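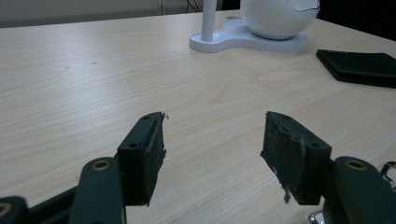 Figure 6. Fingers fully open over the table, lamp and black leather item behind. Both grip linings are worn; see 4.3.

4. Recording your first examples

By now you have a charged handheld gripper, a paired recorder and a table. If you are missing any of these, go back to Section 3. If you are missing the table, Section 3 can't help you.

This section covers a recording session from checking the pads to handing over the files. Read it once before you start. Everyone says they will read it afterward, and then Marlina Halim gets an email.

4.1 What the system learns from

The Liem trainer copies what you do. It has no idea what you meant to do. If you scratch your nose with the gripper halfway through moving a cup, the trainer will conclude that noses are part of cup moving, and it will look for one.

One example is one complete task, start to finish, recorded in a single take. A set is 20 examples of the same task. Small sets are fine for checking your setup, but the trainer won't accept fewer than 104 good examples for a task it is supposed to perform on its own. Plan your afternoon accordingly.

4.2 Preparing the table

1. Choose a table you can walk around on at least two sides. Wood, plastic and painted metal all work. Glass works badly.

2. Wipe the surface. Crumbs do no harm to the trainer, but they get into the linkages, and cleaning the linkages is Section 9, the longest section in this manual.

3. Decide what stays on the table. Ordinary household things are welcome. A lamp, a wallet or a pile of mail gives the trainer something to ignore, and it needs the practice.

4. Move the background things a little between sets. Leave them alone during a set.

5. Check the light. A soft shine on the surface is acceptable. If you can read the shape of the bulb in it, tilt the bulb or move the table.

Note: Do not tidy up for the recording and then put everything back afterward. The arm has to work on the table you really own.

4.3 Checking the grip pads

Each finger has a rectangular pad with a black lining on its inner face. The lining is the only part meant to touch what you pick up, and it takes the abuse you would expect.

1. Open the fingers all the way. The inner faces should point toward each other with nothing in between.

2. Look along the edges of both linings. Dust and lint are normal. So is a scuffed surface.

3. Look for loose fibers. Short ones at a corner can be trimmed with nail scissors. Trim them; don't pull. Pulling turns a short fiber into a long fiber.

4. Look for tears. If lighter material shows through the black, as on the right-hand pad in Figure 6, put the lining on your replacement list and don't use it for anything thin or slippery.

5. Check for strands hanging below the pad. A strand can trail across the view of the camera, and the trainer may take a serious interest in it.

6. Press each lining with your thumb. If it slides or lifts, stop and replace it (Section 9.2).

Caution: Always replace both linings together. A new lining opposite an old one grips unevenly, and objects turn in the fingers as you lift. You will then record a whole set of examples teaching the arm to drop things with a twist.

Caution: Do not glue fibers back down. The glue dries hard and shiny. We know how we know this.

4.4 Starting a session

1. Turn on the recorder and wait for the steady light. A blinking light means it is looking for the gripper. A fast blinking light means it has found somebody else's.

2. Enter a session name. Use the task, then your initials, then a number: cup-shelf-WC-1. Please avoid names like "test", "test2" and "final test". The Wisska server has plenty of each.

3. Hold the gripper over the table with the fingers open and keep still until you hear one beep. This sets the starting position.

4. Open and close the fingers three times, slowly, all the way. The recorder uses this to learn the full travel of your gripper. Half-hearted closing here makes every example in the session half-hearted.

5. Open the fingers and wait for the second beep. You are now recording.

Note: If the second beep never comes, the travel check has failed. Look for something caught behind a pad, then repeat step 4.

4.5 Recording an example

1. Place the object where you want to begin. Vary the spot from one example to the next. People naturally put a cup back on the exact same ring it left, and the trainer then learns to visit the ring whether or not the cup is there.

2. Start with the gripper well back from the object, so that the object and some of the table around it are both in view.

3. Move in at the speed you would use to take a full mug from someone you like.

4. Close the fingers until the object is held, then pause for a moment. The pause marks the grasp. Without it the recorder has to guess, and its guesses are optimistic.

5. Carry the object to where it is going. Keep your other hand out of the view. If your other hand has to help, the task is too hard for one gripper and belongs in Section 7.

6. Open the fingers fully before you back away. Leaving with the fingers part open will work nine times, and on the tenth you will take the object with you.

7. Press the side button to end the example.

If you fumble, keep going. A missed grasp followed by a calm second try is a useful example, and you should mark it "recovered" at the end. A missed grasp followed by swearing is also useful, but the recorder saves sound by default. To turn sound off, see Section 3.6.

Mark an example "discard" only when:
- the object left the table
- someone walked between you and the task
- you forgot what you were doing
- the gripper lost its connection

Caution: Keep fingers, sleeves and necklaces away from the linkage arms while the gripper is closing. It isn't strong enough to injure you, but it is strong enough to keep your cuff.

4.6 Rest

Stop for 15 minutes after every set. Your wrist will tell you this is unnecessary. Your examples will disagree: tired people start to swing the gripper from the shoulder, and the trainer picks up the swing faithfully.

If two people share a session, change over between sets and enter the new initials. Güven Özkan and Saoirse Dolan once recorded a whole day under one name, and the resulting arm approached every object from the left, then changed its mind.

4.7 Reviewing what you have

Review on the same day, while you still remember which take was the one with the phone call.

1. Open the session in Odano and choose Review.

2. Play each example at double speed. You are looking for the start, the grasp pause and the release. If all three are there, mark it "keep".

3. Check that both pads are visible at the bottom of the view in every example. If one has drifted out, the camera mount is loose. Tighten it and record the set again.

4. Look at the starting positions page. The dots should be scattered over the table. If they form a neat little pile, see step 1 of 4.5.

5. Write one line of notes. "Wood table, lamp at back, old linings" is a good line. "Fine" has been tried.

6. Choose Send. A full set takes about 14 minutes to upload on an office connection. Leave the window open.

Note: Once sent, a set can be withdrawn but not edited. To withdraw one, write to Tirta Kusuma at the Grarkside office with the session name. If the session name is "final test", include some further means of telling it apart.

4.8 Common problems

Recorder shows "No grasp found"
You didn't pause, or the object was too thin for the lining to hold. Pause longer. If that doesn't help, check the linings for bare patches.

Objects turn while being lifted
The linings are mismatched or one has come loose. Replace both.

Recorder shows "Scene changed"
Something in the background moved during a set. Usually it is a coffee. Put it back or start a new set.

Gripper creaks when opening
Grit in a linkage. Section 9. Sorry.

Examples look perfect but the trained arm hesitates
Your examples are probably too alike. Record another set with different starting spots, and move the lamp.

Section revised 12 October 2023: discard rules shortened, advice on glue added. The linings part number has moved to the inside back cover.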